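An Afternoon at the Clelitz Open Day

I've been meaning to write this up since February, and my notes have been sitting under a coffee mug long enough to have a ring on them, so let's get to it.
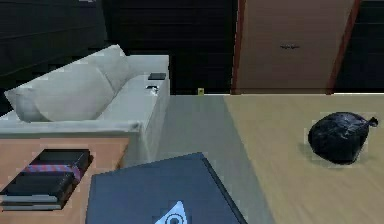 The practice living room in the simulator, with the trash bag waiting on the table.

Clelitz is the robotics outfit out past the rail yard in Gernwood, in the long brick building that used to be a carpet showroom. Once a year they open the doors to the neighbors, and every year I've had a cold or a kid's recital or a flat tire. This time I had none of those, so I put on my good walking shoes and went over right after lunch.

I was expecting metal arms waving around, and there were some of those, but the part that held me longest was a row of desks with big monitors at the back. That's where they run the simulated rooms. The software is called Prumex, and before a robot gets to try a chore for real it tries it in there, over and over, in a living room made entirely by a computer. The young woman at the desk told us a single chore might get 2000 tries before anyone is happy with it. I thought about how many times I've asked my son to take the trash out and felt a certain kinship with her.

The chore that afternoon was the trash bag, as it happens. A black bag, tied off at the top, sitting on a light wood table, and the robot's job is to get it over to the door. It sounds like nothing. But a bag is a miserable thing to pick up if you think about it, all lumps and wrinkles, and you can't be sure how the weight will shift once you lift. She said they'd happily take a nice square box any day of the week.

What tickled me was how lived-in they'd made the place. There's a gray sofa with a big off-white cushion on it, and something thin and black on the armrest that I took for a remote (my husband says phone, and we have agreed to leave it there). There's a stack of books in a cubby, and one of them has a red and purple cover much louder than the rest. I asked whether the robot cared about the books and she laughed and said no, but it has to learn not to care about them, and that takes some doing. I've been turning that over ever since. I could use a little of that training myself when I sit down to pay bills.

We got to watch a few tries play out on the monitor. The first one I saw, the bag slid right off the far side of the table and the whole row of us said "ohhh" like we were at a ball game. Then it got one, and a small boy next to me clapped so hard his hat fell off.

They let visitors have a go too, with a controller like the one from a video game. I waited in line, chatting with a retired couple who had driven in just for this, and when my turn came I was terrible at it! You have 100 seconds and I spent most of them going in the wrong direction. I did get hold of the bag for a moment - I want that on the record - and then I dropped it. My score was 37, and I never did find out what that was out of. The teenager after me did much better and was very gracious about it.

The Peixoto bakery had a table by the entrance with those little custard tarts, so I consoled myself with one and then, since no one was looking, with another. If you've never been to their shop, go early, because the tarts are gone by ten on most mornings.

I stayed until they started stacking the chairs at 4, much later than I'd planned, and walked home the long way by the creek. Parking looked tight, by the way, so if you go next year and you can manage it on foot, I would. They also had a sign-up sheet for a school-group tour and I put our library's name down. I'll post here when I hear back.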